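Reporting period: through the end of October
Grant line 2, wallcovering durability study

Work in this period covered the second round of abrasion and wash testing on printed wallpapers for rental housing. The sample set now stands at 82 papers, up from 54 at the last report. The additional papers came from two suppliers, Galer and Urkent, and include both paste-the-wall and pre-pasted stock.

Each paper was cut into strips, hung on primed board and left to cure before testing. Strips were then wiped for 200 cycles with a damp sponge under a fixed load. Color change was read against the gray scale at the start, the midpoint and the end of each run. Edge lift was measured separately at the seams.

Results so far are consistent with the first round. Dark inks on pale grounds hold up well to plain water and poorly to mild detergent. Most of the loss occurs early in the run, and extending the cycle count adds little information. We propose to keep the present count for the remaining papers so that the two rounds can be compared directly.

Seam performance is less settled. The Kundano adhesive gave clean seams on flat board but showed lift at inside corners on heavier papers. The cause may be the corner fold, the open time or both. A short side test with three open times is planned – it needs no new equipment.
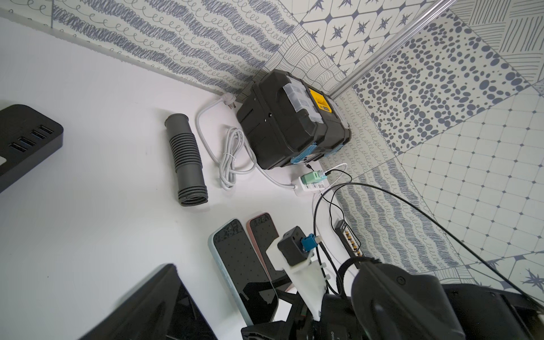

*Patterned papers meeting at an inside corner, with toolbox and power strip on the tabletop.*

Spending is on plan except for adhesive, where the repeat corner work used more stock than budgeted. The overrun is covered by the unspent travel line. The humidity cabinet was out of service for some 2 weeks while a replacement sensor was on order, and the damp-room series has moved to the next period as a result.

Planned for next period:

- finish wash testing on the Urkent papers
- run the open-time test at inside corners
- start the damp-room series
- send the draft data tables to Kárason for review

One decision is requested. The original scope excludes vinyl-backed papers, but landlords in the survey group use them widely. Adding a small set would extend bench time without affecting the final report date. Please confirm before the next order is placed.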